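A Day at the Sperling Farm: Chestnuts, Sheep and a Lot of Mud

I've wanted to see a working silvopasture for years, ever since I planted my own sad little row of hazelnuts along the back fence (the deer said thank you very much). So when Ada Messina wrote to say the Sperling place outside Grudville was having its fall open day, I had my boots in the car before I'd finished reading!

November is a funny time to look at trees. Most of the leaves were down, which I thought would be a letdown, but you can see the whole layout that way. The chestnuts run in double rows up the slope with wide grass alleys between them, 130 trees in all, and the sheep were strung out along the bottom alley with their backs to the wind.

Orlando Bedoya led the walk. He's been managing the farm since his uncle retired, and he walks FAST. He started us at the top, where the soil is thin and the oldest trees are, and he didn't hide the bad spots. One stretch near the gate had lost nearly every tree in a wet spring, and he's gone back in with swamp white oak there. Somebody asked if he'd drain it instead and he just laughed and pointed downhill at the neighbor's pond.

The part I'd come for was the sheep. My question, and it seemed to be everybody's question, was how you keep them from eating the trees. At Sperling they use wire cages on the young ones, staked on two sides, and they move the flock every couple of days so the animals never get bored enough to start on bark. Orlando lost a few trees the first year when a ram worked out he could lean on the cages until they folded. The stakes are heavier now. I wrote down the gauge of the wire and then dropped my notebook in a puddle, so if anyone who was there has it, please send it to me.

Yolanda Villanueva took over for the soil pit, a big square hole dug between a tree row and the alley, deep enough that she stood in it up to her chest. I could have stayed there all afternoon. You could follow the chestnut roots out under the grass, and the dark layer on top was clearly thicker on the tree side. She takes cores to a depth of 50 centimeters at the same spots every fall and weighs up how much carbon is in them, and she was careful to say that one good-looking hole doesn't prove anything about the rest of the field. Fair enough, but it was a very good-looking hole.

Lunch was in the barn, lamb stew and a chestnut soup that I went back for (twice, fine). I sat with Mehwish Gilani, who has just bought a few acres of worn-out hay ground and is trying to decide between nuts and timber. We went round and round on it. Nuts pay sooner but you have to pick them up, and timber mostly asks you to be patient and own a pruning saw. She's leaning toward black walnut on the good end and black locust for posts everywhere else. I told her to come see my hazelnuts before she takes any advice from me.

After lunch Teófilo Castaño did a pruning demonstration on some of the younger trees. He takes off far less at one go than I would have, never more than he can reach from the ground, and leaves that swollen collar where the branch meets the trunk. I've been cutting mine flush all this time. Oops. He also passed around two saws and let us all have a try, and I can report that the curved one is so much nicer that I've already ordered one.

If you're thinking of going next year: parking is in the lower field, so get there early or get stuck. Bring a dry pair of socks. Dogs have to stay home because of the sheep. There's a table of seedlings for sale by the barn door and they go quickly, so buy yours before the walk and ask them to hold it. I came home with two chestnuts and I'm putting them as far from the deer as I can get, cages and all.
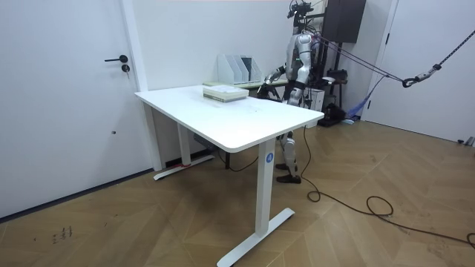
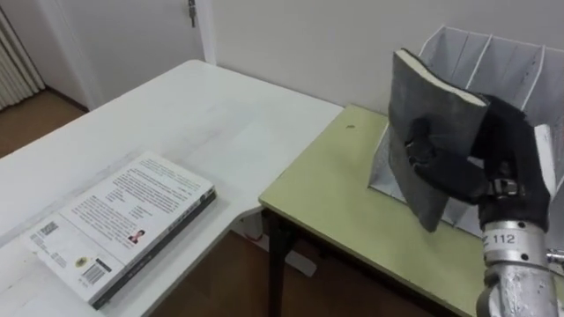 Page last changed: January 8, 2021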